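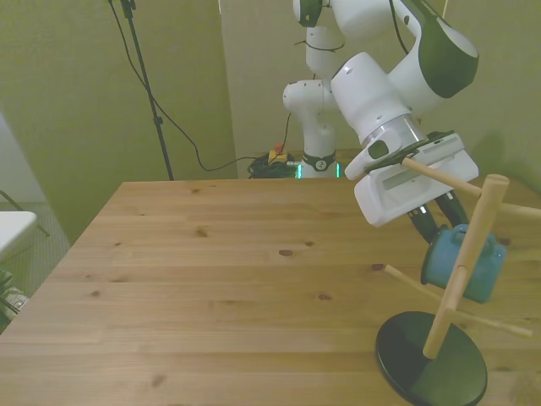 Every tree keeps a diary inside its trunk, and wood is one of the pages! While a tree grows, its branches start deep in the trunk, and the trunk gets fatter year after year and wraps itself around them. Saw that trunk into planks and you slice right through the old branches. Those slices are knots, like the dark oval one near the middle of the pine tabletop.

Pine trees grow lots of branches, so pine boards often have plenty of knots. The lines running along a plank are called grain (they come from the tree's growth rings). Go find a wooden door or shelf at home and hunt for a knot!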